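Robot Learning from Demonstration
Lurkdale Technical College
Handout 6: When the demonstrations are wrong
Mar 14, 2022

Read this before the lab. It covers one failure, the Hermans folding policy, and the checks we now expect in your own reports.

6.1 Background

The task was to fold a cloth on the floor. The training set held 2,018 demonstrations recorded with hand-held grippers, pooled from two sites, Ninwood and Bastside. Position came from tracking the marker cubes on the grippers, and finger opening came from each gripper's own camera. The policy was then run on a two-arm cell at Lurkdale.
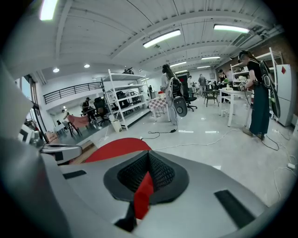 In the first 40 trials the policy finished the fold 20 times. The failures looked alike. Both arms took hold of the cloth, lifted, and kept moving apart after the cloth was tight. Twice the cloth slipped out of one gripper. Once it held, and the left wrist joint went over its torque limit and tripped the stop. The stop worked as it should. There was no force limit in the policy software itself, and that was the second fault.

6.2 Finding the cause

The team first blamed the finger pads and changed them, with no effect. Next they replayed the recorded paths without any cloth and measured the distance between the two grippers. In the Bastside recordings the distance at full stretch was up to 70 mm greater than the cloth allowed. The Ninwood recordings were fine.

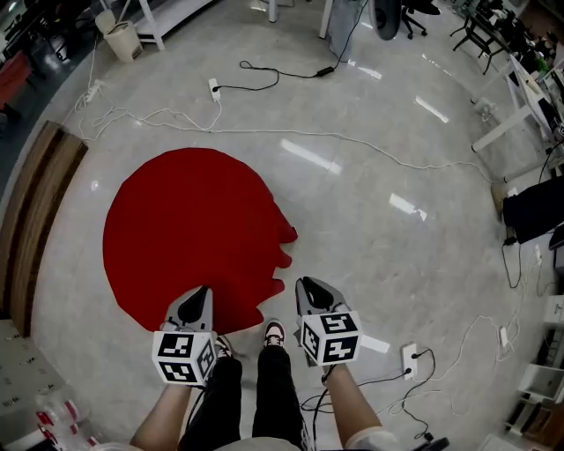

Tracking was the source. A marker cube has to show at least one clear face to the camera. When a hand turns, or one cube passes in front of the other, the tracker loses a face and fills the gap with a guess. Bright reflections on a shiny floor can make this worse. The Bastside export step smoothed over these gaps and dropped the flag that marked them, so bad frames went into training looking like good ones.

6.3 What was changed

The gap flag is kept through export, and any demonstration with a long gap is thrown out.
Gripper distance is checked against the size of the cloth.
The cell has a software force limit, set well below the joint limit.
Cables are moved out of the walking path before recording. This did not cause the fault, but it came up in the same review - a person watching a cloth is not watching the floor.
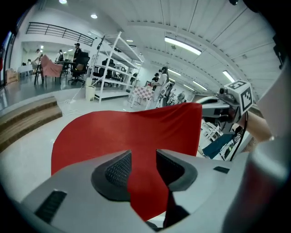
Fig. 3. Red cloth held by two hand-held grippers. A marker cube is mounted on the one at right.

6.4 For your report

Replay at least one of your own recordings with no object and plot the gripper distance over time. Mark every tracking gap on the plot. If you find none, say how you looked. State the force limit you used and where in the software it is applied. Reports are due in May, before the second cell session.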